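Teaching by hand vs. remote control for small parts sorting: what are you all using?

Hobby and Small Shop Automation > Teaching and Demonstrations

gritty_bearing
Original poster

Okay, long one, sorry. I've been trying to teach an arm to put small parts into a divided tray and I have gone back and forth on how to record the demos so many times that my spouse has banned the subject at dinner.

Started out on the Staneo remote setup, the one with the little leader arm you move around while the big arm copies you. I wanted to love it! But I am slow on it. Painfully slow. Every time I get near one of those small compartments I freeze up, wiggle, back off, come in again, and all that dithering goes straight into the recording. Then the arm learns to dither. I watched it hover over a cell like it was choosing a chocolate.

So now I'm doing it by hand with the grippers on me and no arm in the loop at all. Way more natural. My wrists hate me after an hour but the motions look like something a person would do. Anybody else make this switch? Did the arm cope with it later or did you end up back on remote?

prason_pete
Re: Teaching by hand vs. remote control

Went the other way, so I guess I'm the disagreement. Hand demos feel great and then half of them ask for a wrist angle my arm can't reach. With remote control you can't record something the robot can't do, the robot is doing it while you record. That's worth being slow for.

Also the dithering goes away. I was awful for the first week or two and then it just clicked. How long did you give it?

gritty_bearing
Original poster

Maybe 5 evenings? Fair point, that's not much. But I had a cold for two of them so call it three good ones, ha.

The reach thing does worry me. I've been trying to keep my elbows low and not twist around the tray too much, but I'm sure I cheat.

lowtide_lou
Re: Teaching by hand vs. remote control

What does your table look like? Tray placement matters more than people think. If it's right up close you'll end up curling your wrist under and no arm is going to copy that.

gritty_bearing
Original poster

Tray goes on the far half of the table and I work from the near side. Nothing fancy. First one is from up top, second is from the gripper: 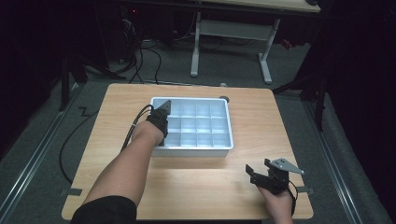
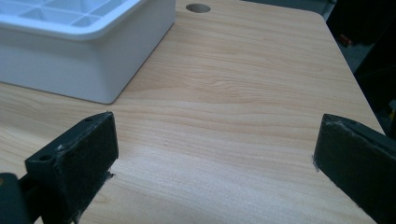 lowtide_lou
Re: Teaching by hand vs. remote control

Okay good, far half is what I'd do too. I'd still move it a bit between batches, though. I kept mine in one spot for the whole first set and the arm got amazing at exactly that spot and useless an inch over. Slide it, turn it a little, swap sides. You'll feel silly but do it.

On your real question, I'm mostly with you. I did hand demos for a bin job at Huerta and we had 2,627 of them before anyone let me train anything. There is no universe in which I get that many with a leader arm. My patience runs out way before that.

prason_pete
Re: Teaching by hand vs. remote control

See, I don't buy the count argument. How many of those 2,627 did you keep?

lowtide_lou
Re: Teaching by hand vs. remote control

Most of them! We tossed the ones where tracking dropped out or somebody fumbled. Didn't write down how many so you'll have to trust me, which I know you won't.

prason_pete
Re: Teaching by hand vs. remote control

Correct, I won't :)

Seriously though, I'd take a small pile of clean remote demos over a mountain where the arm has to guess what to do about the reach. Try replaying your hand demos on the real arm before you train on them. Just play them straight back, slowly, hand on the stop button, with no parts out. You'll find out fast which ones are garbage.

gritty_bearing
Original poster

Oh that's a good idea and I'm annoyed I haven't done it. I've only been looking at the recordings on screen, where everything looks fine of course.

My plan was to get to almost 3,000 by the end of August and train once. Now I'm thinking I should do a small batch, replay it, fix whatever I'm doing wrong with my elbows, and then go for the big pile.

wobblecart
Re: Teaching by hand vs. remote control

Jumping in from the food packing side. We did a mix. Hand demos for the big sweep of the job (go get it, bring it over, let go) and then remote for just the last bit where it lines up with the slot. It's a pain to keep two kinds of recordings straight and I'd never recommend it to somebody working alone, but it did get us past the point where we were stuck.

Two things I wish I'd done from day one. Open your fingers to the same width before every pick. And come in to the tray from the same height each time. I was all over the place and it showed.

lowtide_lou
Re: Teaching by hand vs. remote control

Disagree on the height one. If you always come in from the same height it never sees anything else, and then one bump throws it. I vary it on purpose.

wobblecart
Re: Teaching by hand vs. remote control

Vary it later! Get one that works, then mess it up. If it's all over the place at the start you can't tell whether the arm is confused or you are.

prason_pete
Re: Teaching by hand vs. remote control

For once I agree with wobblecart. Mark the calendar.

gritty_bearing
Original poster

Does anybody use the Flollmont wrist straps? Mine dig in right at the base of the thumb and I'm good for maybe an hour before I start getting sloppy. I can hear myself sighing on the audio.

lowtide_lou
Re: Teaching by hand vs. remote control

I have them. Better than what I had, still not great. I wear a thin cycling glove with the fingers snipped off under mine and take a break every half hour whether I want one or not. Tired demos are bad demos. And turn the audio off, yikes.

gritty_bearing
Original poster

Ha, noted. Glove ordered. I'll run a small batch tomorrow, replay it the way Pete said, and post how many the arm refuses. If it's ugly I'll dig the leader arm back out of the closet and give it a proper couple of weeks this time.

prason_pete
Re: Teaching by hand vs. remote control

Post the joint limits too if you can, I'm curious which one you hit first. My money's on the wrist.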